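JUMPERS! Where they come from and how to fold one

Page for ages 7 to 11. Updated 5 September 2023

Got a jumper on? Have a look at the sleeve. Really close, nose nearly on it. See the little loops? Tiny letter V shapes, all sitting inside each other in rows? Those are stitches. A whole jumper is made of them. Thousands. And mostly it's just yarn, going in and out of itself.

Right. Quick tour. Yarn first, then knitting, then the parts of a jumper, then washing, then folding. Folding is last as that's the bit your grown-up wants you to read.

WHAT IS YARN?

Yarn is lots of short thin hairs (we call them fibres) twisted together till they hold on to each other. Try it. Pull a bit of fluff off a cotton wool ball. Pull gently — it comes apart, no trouble. Now twist the fluff between your fingers, keep twisting, and pull again. Much stronger! You just made a very bad bit of yarn. Well done.

Fibres can come from:

Sheep. That's wool. Curly, springy, warm.
Goats. Some goats grow very soft hair underneath the rough hair. Cashmere comes from them, and mohair comes from a different sort of goat with long shiny curls.
Rabbits. Angora. Super fluffy. Gets up your nose.
Plants. Cotton grows in puffs on a bush.
Factories. Acrylic and polyester are made from oil. Cheap, wash well, last ages.

Lots of jumpers are a mixture. There's a label inside, usually down the side near the bottom, that tells you what's in yours. Go and look. We'll wait.

SHEEP BIT

Sheep get a haircut once a year, called shearing. In Britain that's often June, when it's warm enough for them to go without. The whole coat comes off in one big floppy piece called a fleece. It's greasy! The grease is called lanolin and it helps keep the rain off the sheep. People clean it up and put it in hand cream.

At Strickland, the farm our school groups visit, there are 263 sheep and the fleeces get rolled up and stuffed in a sack as long as a car. You're allowed to put your hand in one. It comes out shiny and smelling of sheep and it stays smelling of sheep til bedtime.

Then the wool is washed, then combed so the hairs mostly go the same way (that's carding), then spun, which means twisted. Same as you did with the cotton wool, only a lot longer and by somebody who knows how.

Colour comes from dye. Sometimes the fleece is dyed before spinning, sometimes the yarn after. Old dyes came out of plants and other odd things. Onion skins make a sort of orangey brown. Madder root makes red. Woad leaves make blue, and the woad pot stinks, really stinks, people used to be told to do it out of town.

KNITTING

Two needles and one long piece of yarn. You make a row of loops on one needle. Then you poke the other needle through the first loop, wrap the yarn round, pull a new loop through, and let the old one drop off. Do it again. And again. End of the row, swap hands, go back the other way.

There are two main stitches, knit and purl. Purl is a knit stitch seen from the back. That's all! If the front of your jumper is all little Vs, turn it inside out and you'll find it's all little bumps. Same stitches, other side.

Factories use machines with hundreds of needles, each with a tiny hook. A machine can do a row faster than you can say "row". The mill at Brundura has one with 615 needles, and it clatters so much everybody in the room wears ear defenders.

Why are jumpers stretchy? The loops. A loop can get longer and thinner, or shorter and fatter, so the cloth can stretch even when the yarn can't. Your school shirt is probably woven, which is straight threads going over and under. Pull it. Hardly moves. Pull your jumper. Moves loads. (Don't pull it too much.)

Why are they warm? Air. All those loops and fluffy bits trap air, and trapped air is very good at keeping heat in. Your own heat, by the way. A jumper doesn't make any heat. Wrap one round a cold drink and the drink stays cold for longer. Try that one in summer, people think you've gone funny.

BITS OF A JUMPER

Body. The front and the back.
Sleeves. Two, hopefully.
Cuffs. The ends of the sleeves.
Hem. The bottom edge.
Seams. Where pieces are joined together.
Neck. Loads of kinds. A crew neck is round and flat. A V neck, you can guess. A polo neck is tall and folds over. A mock neck stands up a bit and doesn't fold over.

Cuffs, hems and necks are often ribbed. Rib is knit, purl, knit, purl, so you get stripes that stick up and stripes that sink in. It's extra stretchy and it springs back. Very handy on a neck, it has to go over your whole head and then be neck sized again.

WHY DO THEY GO FUZZY?

Some are made fuzzy on purpose, with fluffy yarn or by brushing the knitting with a wire brush. That's all over fuzz and it's nice.

Then there's bobbles. Bobbles are little balls of loose fibre, made by rubbing. Look under the arms, and where your bag strap goes. You can get them off with a bobble comb. Don't pick them, you'll pull more fibres out and get more bobbles.

WASHING

Read the label! A bowl of water with a hand in it means wash by hand. A circle inside a square means tumble dryer, and if it's crossed out, keep it OUT of the dryer.

Wool hairs have tiny scales on them, a bit like a pine cone. Hot water and lots of rubbing make the scales grab on to each other and they don't let go. The whole thing goes small and thick. That's called felting. Good for hats. Bad for your favourite jumper, which will now fit a teddy.

Dry a knitted jumper flat, on a towel. Hang it up wet and the weight of the water drags it down and you get sleeves to your knees.

FOLDING

OK. Grown-up's favourite bit. You need a flat place bigger than the jumper. A bed is good. So is a clean floor. Spread it out with the neck pointing away from you, pat out the lumps, then start.

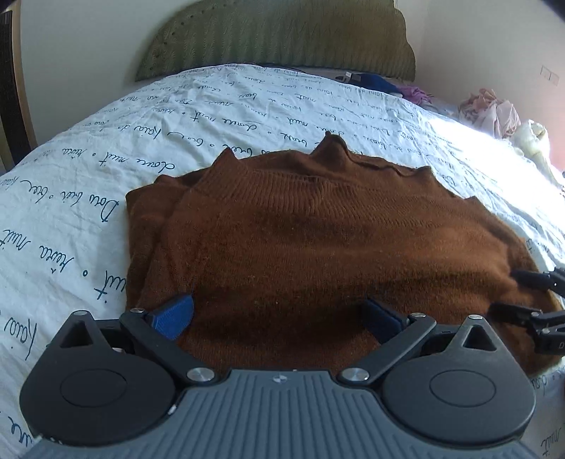
Why fold a jumper and not just hang it up?
Hanging can stretch it. All the weight pulls down from the shoulders, so a heavy knit gets longer over time and can end up with pointy bumps where the hanger was. Folded in a drawer it keeps its shape.

Now, the fold. There are 3 goes.

1. Fold one side in towards the middle. Lay that sleeve straight down, so it points at the hem.
2. Same with the other side. You've got a long thin shape now, with the neck at the top.
3. Bring the hem up to the neck. Done!

Too big for the drawer? Fold it once more. Drawer really small? Fold the long thin shape into thirds instead of half, and stand it up on its edge like a book. Then you can see all your jumpers at once and you don't have to dig.

Some people fold with the front facing down so the front ends up on the outside. Shops like that way, it shows off the pattern. At home do whichever you like. Just do them all the same or the pile goes wonky.

Big chunky ones go at the bottom of the pile. Thin ones on top.

MOTHS (yuck, sorry)

Clothes moths are tiny and goldy coloured and the grown up moths don't eat your jumper at all. They don't eat anything. It's the babies, the larvae, that munch. They like wool, and they like it even more if there's dinner down the front. So put jumpers away clean. Give the drawer a shake out and a hoover every now and then. If you find a little hole, tell someone before there's more.

Holes can be mended. That's darning. You weave new yarn over and under across the gap, like a tiny bit of basket. Some people use a bright colour so it shows. Our workshop at Inder has a mending table with a biscuit tin of yarn ends, all colours, help yourself.

THINGS TO TRY

The stretch test. Lay a ruler next to a ribbed cuff. How wide is it sitting still? How wide can you gently pull it? Does it go all the way back? Try a T-shirt sleeve the same way.

The ice test. Two ice cubes, two cups. Wrap one cup in a woolly jumper, top and all, and leave the other one bare. Guess first! Then check every ten minutes. Use an old jumper and ask whose it is.

Finger knitting. No needles needed. Wind yarn round your fingers and lift the loops over. We've got a sheet for it, see the Ernach pages, and there's one about plaiting too. One kid in the after school club made a finger knitted string so long it went down the corridor, round the hall and back. Roughly 4000 stitches. Her hands were fine, she said, but her arm was bored.

WORDS

Fibre: one thin hair, or something like a hair.
Fleece: the whole coat off one sheep.
Carding: combing fibres so they line up.
Spinning: twisting fibres into yarn.
Rib: stripy stretchy knitting.
Felting: when wool hairs lock together and shrink.
Darning: mending a hole by weaving over it.

Next page: SOCKS, and why the heel is the tricky part.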